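Cookies help us run this site. By carrying on you agree to our use of cookies. Accept all | Manage settings | No thanks

GRINSKA HOUSE – END OF LET INSPECTION, FLOORS AND LOOSE ITEMS
Flat 5, February
Form: Prins short checklist, comments column filled in on site

Result key: OK / ACTION / NOT CHECKED

1. Front door and hall

Door closes on its own – OK
Threshold strip secure – ACTION. Lifts at the hinge side, one screw gone. Catches a shoe. Did it twice to me.
Hall mat flat – OK
Smoke alarm test – OK, loud
Coat hooks – OK, one a bit wobbly, tightened by hand

2. Kitchen

Floor vinyl, lifting edges – OK except by the bin, small curl. Watch it.
Under sink, leaks – OK, run the tap for a good while, nothing
Kettle lead clear of hob – ACTION. Lead goes right across the back ring. Move the kettle to the other worktop and leave it there.
Fire blanket – OK, on hook, tag readable
Cupboard doors – OK
Extractor – noisy but working. Filter wants a wash.

3. Bathroom

Non-slip mat – NOT CHECKED, none there. Was on the inventory. Ask.
Seal round bath – OK
Fan – ACTION, doesn't come on with the light. Kirurard fitted it so ring them first before paying anyone else.
Hot tap temp – NOT CHECKED, thermometer left in van
Towel rail fixings – OK

4. Living room floor

Carpet tiles level – OK mostly. See comment.
Joins and edges – OK
Loose items on floor – ACTION
Trailing leads – ACTION, lamp lead runs behind the door. Clip it.
Stains – old one by radiator, on last form too

Comment: tiles are the Nondex ones, glued at the corners only, so press every join with your foot and dont just look. Went over the lot. One near the radiator has a bit of give, no lip yet.

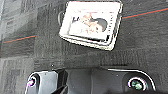

Loose items are the main thing for me in this flat, more than the tiles. Anything low and flat gets missed by whoever walks in with their arms full, and on dark grey carpet you'd expect a pale thing to jump out, but people look ahead and not down. The little white one with the thick rim and the picture inside, some sort of small frame or card holder by the look of it, is just the size to go under a heel. Raised edge as well. Lying a bit skew near the thin red-orange stripe. Goes on a shelf, and same goes for anything else that ends up down there. Not broken glass level of urgent but do it before the viewing.

Also, if anyone is vacuuming, pick up first. Had a claim at the other block for a cracked vacuum head, 200 to put right, all over something left on the floor.

5. Bedroom

Wardrobe fixed to wall – ACTION. Bracket there, no screw in it!! Do this one today.
Window restrictor – OK, both
Blind cord cleat – OK, cord wound up
Bed slats – 2 cracked, ACTION, spares in the store
Socket by bed – OK, faceplate straight
Carpet edge at doorway – OK

6. Electrics and general

Consumer unit cover – OK, closed, labels legible
Extension blocks – one in living room, not daisy chained, OK
Portable heater – none seen
Meter cupboard clear – ACTION, hoover box and paint tins in front. Shift them.
Keys – full set, ring 692, back in the key safe

ACTIONS IN ORDER

Wardrobe screw – today
Kettle lead – today, moving it takes a second
Pick up loose items in living room – before viewing
Threshold strip – new screw, longer one
Bathroom fan – call Kirurard
Clip lamp lead
Clear meter cupboard
Bed slats
Bath mat – find or replace, check inventory first
Hot tap temp – next visit, bring thermometer

Notes for whoever picks this up next: radiator valve in the living room is stiff, dont force it. Kitchen light has a delay, give it a moment before you write it down as faulty (I did, crossed it out). Parking is round the back, the front bay is for the Prins van only. The intercom sticks so hold the button in.

Copy of this form in the Grinska folder, sheet behind the gas one. Recheck threshold and lose items at 10 am on viewing day.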